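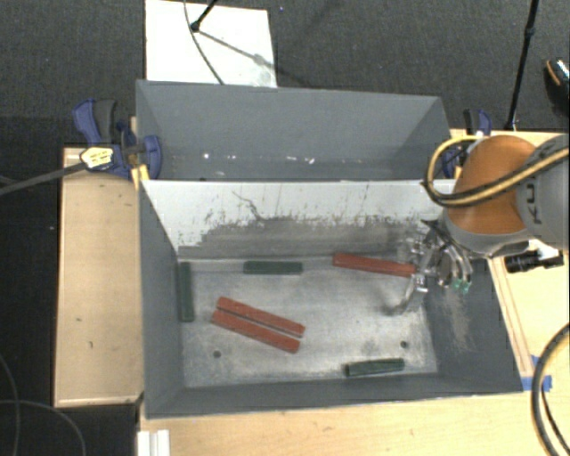 Jestholm, October, 16:25

Bin picking: planner refuses grasps near the wall, and merges two blocks into one

Posted by Priya Ridgeway

Bit of a rush, demo build freezes tonight. Two-compartment metal bin, red and green blocks, everything in the front half at the moment. Arm comes in from the right, multi-fingered gripper. Depth camera fixed, segmentation then grasp sampler then planner, all pretty standard. Using the Hemmin planner with our own sampler on top.

Two problems.

First, the pair of red ones lying side by side left of the middle. Segmentation gives me one fat red block most of the time. Grasp comes out centred on the gap, far too wide.

Second, the green one right up against the left wall. Sampler finds 418 candidates over the whole bin, and for that block every single one gets thrown out as in collision. Same for the green along the base of the divider, nearly. The red one at the back by the gripper is fine, plans first go.

Floor is scuffed metal so depth is a bit rubbish there. Bin is clamped down so it isn't moving. Collision mesh is from the CAD with 25 mm padding on everything. Tried more samples, just slower. Any ideas?

Montri Thongsuk

25 mm padding is your second problem, all of it. Finger can't fit between block and wall if the wall is 25 mm fatter than it really is. Drop it right down for the bin walls, leave it as is for the table, clamps and anything else the arm might swing past. Hemmin lets you set padding per link and per object, it's in the scene file, not the planner config (took me ages to find).

Also check the clamp on the left is in the scene at all. The jaw sits over the rim and onto the inside of the wall, on the same side as your green block. If you only loaded the bin CAD then the planner doesnt know about it and you'll get a lovely clean plan straight into a blue clamp. Box primitive is good enough.

For blocks flat against a wall I don't sample both sides at all. Take the long axis from the block pose, and if the block runs parallel to the wall and is close to it, grip across the ends instead if the hand opens far enough. If it doesn't, add a push primitive: one finger on top, drag it towards the middle, re-image, try again. Slow but it works. Put a limit on retries or it'll nudge the same block all afternoon.

Sunee Thaweesak

On the merged reds. You're clustering on colour plus depth I'm guessing? The tops are the same height and the gap is thin, depth camera smears right over it. Don't fight the depth. Run edges on the colour image, the gap shows up as a dark line, split the mask along it. Or, since you know the block size, just fit known rectangles to the mask. One blob twice too wide = two blocks, offset along their length. Fitting is more robust imo, copes when the light changes.

Careful with the holes in the floor too, two round dark ones. We had a dark-blob filter that picked up bolt holes as green, because our green was nearly as dark. Mask them out by hand in the bin frame, they never move.

Floor depth: don't use it. Fit the plane once with the bin empty, save it, and use that.

Pichit Ratanaporn

had same issue, updated the driver and it went away. not sure which version sorry

Priya Ridgeway

Padding was it for the wall block, thanks Montri. Left clamp was NOT in the scene, eek. Added both as boxes. Rectangle fit half done, pair splits now but the angle is off by a few degrees on the nearer one, will look tomorow. Driver was already current.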